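Small Crowds, Big Nights: Amateur Boxing at the Solton Gym
Student project report – 2 min read
Print | E-mail this page

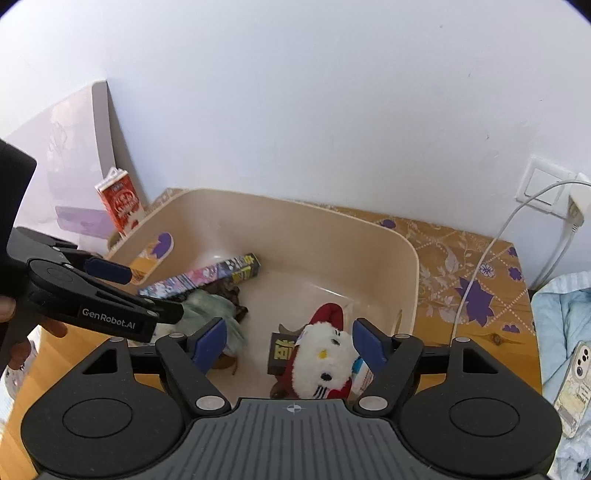

Fikri Majimbun told us the shows only work if the home fighters are on last, otherwise half the hall goes home early. We heard much the same from two other coaches.

Aim: find out why people pay to watch club boxing. Went to the November show, handed out 100 forms at the door, got 67 back. Not bad for a cold night.

Results. Most came for a friend or family member. Almost 20 had never seen a bout before. Ticket price hardly mentioned – parking was, a lot. Several wanted a printed bout list, as the announcer was hard to hear from the back rows.

Problems: question 2 was badly worded and people answered it diffrently, so we left it out. Also no forms from the Manurung club side, they used the other door.

Next time – ask at the interval, and bring more pens. Would like to compare with the Jaris wrestling night if they let us in.

Contact | © Solton Project Reports, 8 March 2018 | Back to top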